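Notebook, dye bench, Wallatholm
October 29, 2021

Second bath with the walnut husks from Clarham. I soaked 600 g of husks in the tall pot overnight, then heated slowly and kept it under boiling for 2 hours. The color of the liquid is good, but the wool from Radonjić came out paler than the Etent wool. Same mordant, same time. I think the Radonjić still has some grease in it, so next time I will wash it twice before the alum.

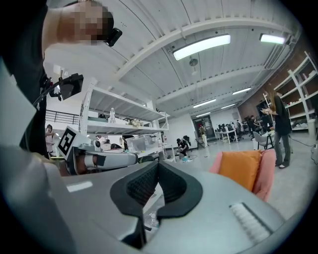 The iron bath is still the difficult part. With 1,000 ml of water and a very small spoon of iron, the brown moves to gray too quickly and I cannot go back. I want a dark shade for the vest, close to the dark clothing of the person leaning in at the upper left, and for this I would try a longer walnut bath first and iron only in the last minutes. Skein 3 was in the iron too long and feels rough at the ends.

To do: cut new test pieces, 40 cm each. Write the labels before the bath, with pencil. The strainer must be cleaned the same day, the husk pieces dry very hard. Ask Clarham if they have more husks from this October.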